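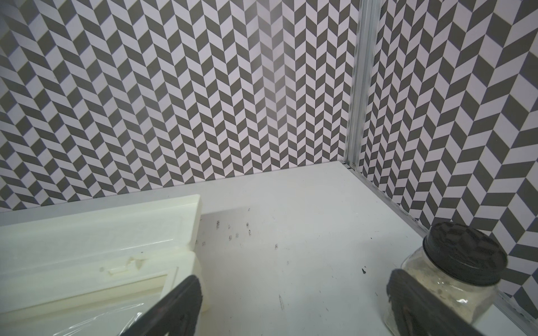
I have been trying to choose a wall covering for the downstairs hallway in Hovholm for most of this year, and I have now given up on pattern. I had been set on herringbone, in grey and white, because it looked smart on the sample card and would hide the marks left by coats and bags. What changed my mind was seeing it on two walls that meet in a corner. The one closer to you always looks larger and the one behind it looks busier, and the zigzags never seem to agree about which way you should be looking. In a hallway as narrow as ours you would be close to both walls all the time.

So the hallway is going to be painted. I spent a good part of June getting it ready and this post is mostly about that.

The house had wallpaper in the hall when we bought it, and under that was more wallpaper, and under that was a layer of gloss paint in a brown I can only compare to gravy. The top paper came away in long strips with a steamer. The second did not. I scored it, soaked it, waited, and scraped, and some evenings I cleared a patch no bigger than a tea tray. Rehema Rweyemamu lent me her wide scraper after watching me use a filling knife for ten minutes, and the work went faster after that.

The plaster underneath was better than I had feared. There is one long crack running down from the corner of the kitchen door, and a soft area by the meter cupboard where somebody had patched it with what looked like newspaper and glue. I asked Wiroj Wannasri to come and look at the soft part. He tapped along it with his knuckles, said it should come out, and quoted me 300 for cutting it back and skimming that side. I said yes. He came over from Grasum on a Tuesday and was gone by the middle of the afternoon.

The gloss paint I dealt with myself. I washed it down with sugar soap, sanded it enough to take the shine off, wiped it, and left it overnight. I wore a mask and had the old paint tested before sanding any of it, which you should do in a house of this age. It came back clear. If it had not, I would have paid somebody to do it.

Colour took longer than it should have. We had 26 samples at one point, most of them brushed on to lining paper and taped up beside the stairs. My wife wanted something warm. I wanted something that would not show bicycle tyres. The north end of the hall gets almost no daylight, and every pale grey we tried there turned blue by teatime. The creams went yellow under the bulb. In the end we chose a soft clay colour for the lower part of the wall and an off-white above it, with the join at the height of the old dado rail — you can still see the line where it was taken off.

The total so far is 537, including Wiroj's work, the steamer hire, filler, primer and the paint. I have not counted the scraper, which I still need to return.

Still to do: the woodwork, the inside of the front door, and the ceiling above the stairs. I can't reach that last part safely from a ladder. Kamol Yensuk has a stair platform he uses for his own jobs in Toft, and he says I can have it when he is finished with it. Until then there is a strip of the old ceiling colour at the top of the stairwell, and I have stopped noticing it — visitors have not.

Recent posts
Moving the meter cupboard door
What we paid for the back gate
A wet weekend in Drelia
Oiling the kitchen worktop again

This site uses cookies to remember your settings and count visits. By carrying on reading you agree to their use.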